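4.2 Equipment planning and what we ended up budgeting for

This section is about costs, mostly. Section 4.1 had the task list. The first plan (May) assumed two new arms, two grippers, a new table, and a vision package quoted by Simton. Too much for the year. R. Ismail redid the sheet on a Tuesday with everything split into "must have to run the task" and "can wait", and the second column turned out longer.

Must have: one arm on a pedestal, one parallel gripper, a flat table, a set of objects. The objects cost next to nothing and we put them under consumables. Fruit and vegetable shapes, plus one shallow round container. We wanted sizes and outlines that differ enough to stress a gripper with a fixed opening, so a long curved thing, a lobed thing, a couple of round-ish ones. Figure 5 gives the layout with the fingers open above the table.

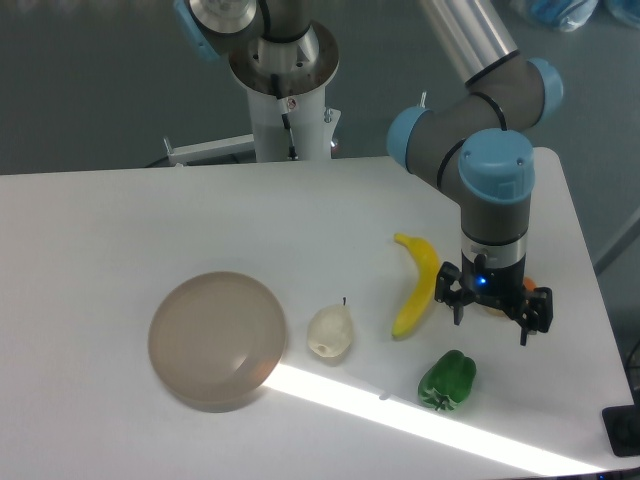
Figure 5. Tabletop layout: bowl, pear, banana and pepper, with the gripper open over the right part of the table.

Gripper choice took the longest. Three quotes. Doda, two-finger, 654 per unit without the wrist plate. Cordero, two-finger, 556 with the plate but 11 weeks delivery. Mallar only quoted a suction unit and we dropped it early, lobed surfaces being a poor fit for a single cup. On price Cordero wins. On schedule it doesnt, the task runs were due before the parts could have arrived. All prices are before tax and shipping, same currency as Table 2.

We planned for spares at one finger pair per gripper and one cable set per arm. Cables were missing from the first budget completely. They run outside the links on this type of setup, and a replacement set should be priced in from the start, not taken out of the travel line like we did. Same for mounting: pedestal and bracket hardware came to some 8 percent of the total and had no row in the sheet at all.

Opening width matters more than payload for this object set. Nothing on the table is heavy. The banana is the easy case if taken across its narrow side (Figure 6), the pepper is the hard one. When comparing data sheets we would now sort by stroke first, payload last. Suppliers sort the other way round. 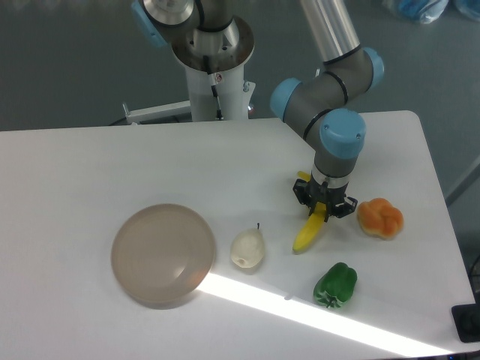

Figure 6. Banana held between the two fingers. Plate and pear at left, pepper nearer the front of the table.

Lighting was not budgeted. A bright strip of light falls across the tabletop in both figures and gives a very bright strip on the white surface. A blind and two diffuse panels are in the request for next year, also a matte gray table cover, which is cheap. The vision package stays in the "can wait" column untill lighting is fixed, no point paying for it before.

A second gripper is requested, same model as the first so the spares can be shared. Arm number two moved to the year after. Remaining items and thier unit prices are in Table 2, service contract is treated separately in 4.3.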